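町の文化センターの「お茶の市」に行ってきました。四月の訪問の記録です。日本語で長い文章を書くのは今でも時間がかかりますが、来年行く人の役に立てばと思い、順番に書いておきます。

## 行き方

会場は、Briemという丘の町の文化センターです。私の住むところからは、まず電車で川沿いを下り、終点で22番のバスに乗りかえます。バスは一時間に一本しかありません。私は一本のがして、駅前のベンチで長く待つことになりました。駅の売店は朝は閉まっていますので、飲み物は家から持って行くほうがよいです。

バスは坂をのぼり、途中で標高578メートルという看板の前を通ります。そこから先は霧が出ていて、窓の外はほとんど見えませんでした。終点で降りると、空気が思ったより冷たく、薄い上着では少し足りませんでした。停留所から会場までは一本道です。ただし歩道がせまいところがあるので、大きい荷物の方は気をつけてください。

## 受付と入場

開場は午前十時です。入場は無料ですが、試飲をしたい人は入口で小さい陶器の杯を借ります。杯の保証金は帰りに返してもらえます。私は保証金という言葉を聞きとれず、二回も聞き返してしまいましたが、受付の方は紙に書いて見せてくださいました。

配られた案内図では、出店は46でした。一階が茶葉、二階が道具と菓子、地下が講座の部屋です。案内図の文字は小さく、階段の場所がわかりにくいです。正面の大きい階段は二階までしか行きません。地下へは、菓子売り場の裏にある細い階段を使います。

## 一階で飲んだもの

最初に立ち寄ったのはBrekellという茶園の台でした。山の北側で作る緑茶で、湯の温度を三段階に変えて飲ませてくれます。ぬるい湯でいれた一杯は、だしに近い味がしました。私の国では、お茶はいつも沸かしたての湯で、砂糖も入れますので、この味をお茶と呼ぶことに最初は少しとまどいました。三杯目の熱い湯のものは苦みが強く、こちらのほうが私には親しみがありました。

その向かいのSivovは、燻製の紅茶を専門にしている店です。近づく前から松の煙のにおいがしました。店の方の話では、燻す時間を短くした春の製品がよく売れているそうです。私は昔ながらの強いほうを五十グラム買いました。家で開けましたら、台所全体がたき火のようなにおいになり、家族には不評でした。茶葉は必ずふたのしっかりした缶に移してください。

一階でもう一つよかったのは、そば茶の台です。店の名前を書きとめるのを忘れました。焙煎したそばの実をそのまま食べさせてくれて、これがとてもおいしかったです。

昼に近づくと一階はたいへん混みます。通路で立ち止まって飲む人が多く、杯を持ったまま人の間を歩くのはむずかしいです。ゆっくり話を聞きたい店には、十一時までに行くことをおすすめします。

## 昼食

食事は中庭の屋台でとりました。そば粉の薄焼きと、豆のスープです。薄焼きは注文してから焼くので時間がかかりますが、端がぱりぱりしていて、待つ価値がありました。スープは塩が強めでした。中庭の席は屋根がないため、雨の日は二階の廊下の長いすを使うことになると思います。

## 地下の講座

午後一時から、お茶の保存についての講座に出ました。予約はいりませんが、席が少ないので早めに並んだほうがよいです。講師は製茶の仕事を長くされた方で、話す速さがちょうどよく、私にも八割ぐらいは理解できました。

覚えていることを書きます。茶葉の敵は光、湿気、におい、熱の四つで、家庭では特ににおいを忘れる人が多いそうです。コーヒーや香辛料と同じ棚に置くと、一週間で香りが移ることもあるとのことでした。冷蔵庫に入れる場合は、出してすぐに開けず、袋が室温にもどるまで待ちます。私はこれを知らず、何年も冷たいまま開けていました。

また、一杯分ずつ包んだものは、大きい袋で買うより割高ですが、あまり飲まない家では最後まで香りを楽しめるという話もありました。質問の時間に、古くなった茶葉の使い方をたずねた人がいて、答えは、弱火で炒ってほうじ茶にすること、でした。これは家で試し、うまくいきました。

## 二階の道具

道具の階は静かで、私はここに一番長くいました。急須、茶こし、湯ざまし、それから木の箱です。Prevexという木工所の品は、角の合わせ方がきれいで、ふたの動きも静かでした。一番小さい箱の値札は1,055でした。手が出ないほどではありませんが、茶葉をもう買ったあとでしたので、今回は見るだけにしました。

ふたにガラスの入った木箱は、以前から気になっている形です。閉めたままで中の残りがわかるのは便利ですが、光が入りますので、講座の話によれば、置き場所は窓から離すべきでしょう。 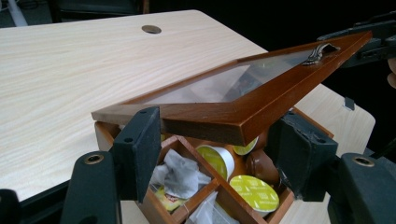
ふたを開けた、仕切りのある木のお茶箱。

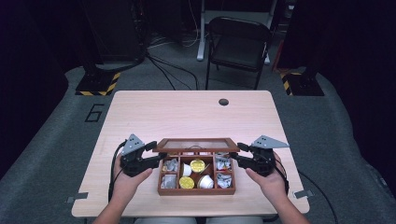
## 帰りと、次の人への注意

帰りのバスは夕方に二本だけで、最後のものは五時過ぎに出ます。閉場の時間までいると間に合いませんので、四時半には杯を返しに行ってください。返却の列は意外に長いです。

支払いは、一階の小さい茶園では現金だけのところがありました。会場の中に現金を下ろせる機械はなく、いちばん近いのは坂の下の郵便局です。私は往復で三十分使いました。

試飲の杯は、各階の流し台で自分で洗えます。ふきんは置いてありませんから、小さい手ぬぐいを一枚かばんに入れておくとよいです。それと、飲みすぎると夜に眠れません。私は夜中の三時まで起きていて、その時間にこの記録の前半を書きました。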